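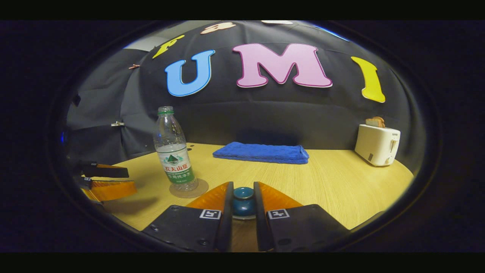 Table and Drinks FAQ — Nollside Meeting Rooms

What can I drink at the tables?
Water, coffee, tea and soft drinks are all fine. Bottles need a screw cap or a lid that closes. Keep the cap on between sips if you have papers or a laptop out.

Can I bring my own bottled water?
Yes. Any brand, any size. We don't sell water on site, but there is a refill tap next to the coat hooks.

Are the tabletops sealed?
They have a light wax finish, renewed every March. Cold water left standing will mark it. Wipe up spills with a dry cloth first, then a damp one. Please don't use spray cleaner on the wood grain.

Do I need a coaster?
For hot cups, yes. For a plastic bottle at room temperature, no. Coasters are in the drawer under the window in each room.

Where do cups go when we finish?
On the tray by the door. Cups stay in the building — Pui-shan Kan at the front desk can lend you a box of 7 if your group needs extra.

What about empty bottles?
Empty them at the sink, put the cap back on and drop them in the recycling bin. Labels can stay on.

I left a bottle behind. Do you keep it?
Refillable bottles are kept at the front desk until the end of the month. Disposable ones are recycled the same evening.

Who do I tell about a stain or a wobbly table?
Marcelino Benítez, extension 2158. Give the room name and which table it is.

Last updated 11 February 2018

Related items
Booking a room at Nollside
Kitchen and sink rules
Warnham Room: seating plan
Lost property
Parking and bike racks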